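Call for Participants: Design Workshop for the New Brultstead Athletics Ground

July 24, 2019

Vigfúsdóttir is an architecture office which works mostly with sports buildings. We are now looking for people who want to take part in a design workshop for the new athletics ground in Brultstead. The town has decided on the place for the ground, but the form of the stand, the roof and the outside walls is still open. We want to develop these parts together with people who will use them, and also with people who are learning to design such buildings.

The ground will be used for track and field, for school sports days and for the home matches of the local women's football team. It is a small stadium, and it should feel full also when not many spectators come. This question is important for us and a large part of the workshop will be given to it.

Who can apply

We invite students of architecture, engineering, landscape and industrial design, and also persons without any design education who are active in sport as athletes, coaches, referees or regular spectators. You must be at least 18 years old when the workshop starts. Experience with drawing programs is useful but we do not ask for it. If you use a wheelchair, or if you have difficulties with seeing or hearing, we would be especially glad to receive your application, as the seating plan of the old ground was often criticized on this point.

The working language is English. Several of us in the office speak it as a second or third language, so please do not worry about small mistakes.

What you will do

The workshop takes place in December in our office, in the building called Rorora, on the upper floor. Participants work in small groups, and each group receives one part of the stadium: the entrance side, the main stand, the standing area behind the goal, or the path between the bus stop and the gates. In the first days you will visit the place, speak with the clubs and make sketches. After this you will build models and prepare a short presentation for the town.

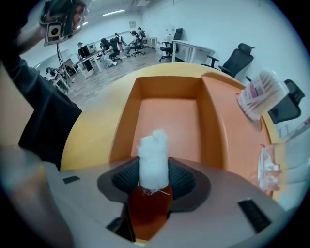 A wrapped white piece upright in its holder, with a yellow-orange table behind.

The groups are guided by Emese Bozsik, who is responsible for the stand and the roof, and by Steinar Brynjólfsdóttir, who works with light and sound in sports buildings. Salma Naciri will give an evening lecture on how spectators move before and after a match. The lecture is open to everyone, also to those who are not selected.

Drawings and models from the workshop will be shown in the entrance hall of the town library. The participants keep the rights to their own work. We ask only for permission to show it and to use ideas from it in our further planning, with your name written next to it.

Costs and practical matters

There is no fee. Lunch and model materials are paid by the office. Travel inside Brultstead is free for participants during the workshop. For those who come from other places, our partner Hundska offers simple rooms within walking distance. The rooms are shared by two persons, and you pay for them yourself, but there are three travel grants for applicants who could not come otherwise. Please write in your application if you wish to be considered for one of them.

We expect that you are present during the whole workshop. It is difficult for a group when one member leaves early, so please check your examinations and training plans before you apply.

How to apply

Please send us:

A letter of one page, in which you tell who you are and which stadium or sports ground you know best, and what you would change there.

Two pages with drawings, photographs or texts of your own. Persons without design education may send a second letter instead.

Your contact details, and information on food or access needs.

Applications are read by Agnes Eklund and Bergþóra Blöndal. You will receive an answer from us in both cases, also if we cannot offer you a place. Short questions can be asked by telephone at the office, extension 59, in the mornings. Longer questions are better in writing, and then please put the words "Athletics Ground Workshop" in the subject line.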